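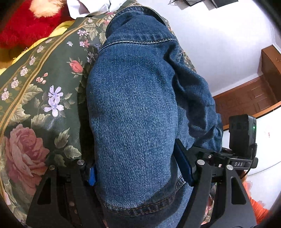
Denim on patterned covers: keep or cut?

ghakim
Posts: 336
Sorting the garment episodes for the Juhl set. We have 1637 in total, 681 of them denim. A good share of the denim was recorded on top of floral bedding, like the dark green cover with the roses. My segmentation pass keeps merging printed leaves with the garment edge when there is a hard shadow along it. I'm inclined to drop those episodes and re-record on a plain sheet. Objections?

ziditz_ops
Yes. The policy never sees your segmentation mask. It sees the wrist view. If the labeling tool fails on roses, fix the labeling tool.

ghakim
The mask feeds the grasp point labels. Bad mask, bad grasp label. It matters if you train on both.

tornado_lathe
What are the grasp labels for? The gripper pose and jaw width already give you the grasp. We stopped drawing masks on the Virnico data and lost nothing we could measure.

ghakim
Retrieval. We pull episodes by which part of the garment was held: waistband, hem, seam, side. Jaw width doesn't tell you that.

Grímur Kirkegaard
I would keep them. Two points.

1. Denim is easy to find in color and hard in shape. In the blue on green case the fabric bulges up between the jaws, and that bulge is what the model has to learn. The background is cheap variety.

2. Plain sheets gave us a policy that worked on plain sheets. We ran it on a striped blanket one Sunday and it closed on the stripes.

What I would cut is anything where the pads cover the contact region for the whole approach.

ziditz_ops
Agree on 1. On 2, was that the pattern, or the fact that all your sheets were one color? Those are different problems.

Grímur Kirkegaard
Can't separate them with what we had. Both changed.

ghakim
Fine, but blue pads on blue denim is its own issue. In deep folds the darker pad is close to the color of the shadowed fabric, and my annotators place the contact line differently each time. I get three answers from 3 people.

tornado_lathe
Project the pad outline from the calibration and draw it on the review clip. The annotator then only marks the cloth. Took me an afternoon.

ghakim
Does that hold up when the pad tilts under load?

tornado_lathe
Within a few pixels. Worse at full squeeze. I'd still take it over freehand.

ziditz_ops
Also split by recording location before you split train and test. If the same bedspread is in both, your numbers will look good and mean little. The Stargate folder had that problem until June.

ghakim
Already split by room. Not by cover, though — same cover may turn up in two rooms. Will check.

Revised plan: keep the patterned episodes, flag them, hold out two covers completely, overlay the pad outline for review. I'll still record a plain-sheet batch for comparison.

Grímur Kirkegaard
Match the garments across both batches or the comparison won't tell you anything.

ziditz_ops
I still think the plain batch is wasted hours, but post the result.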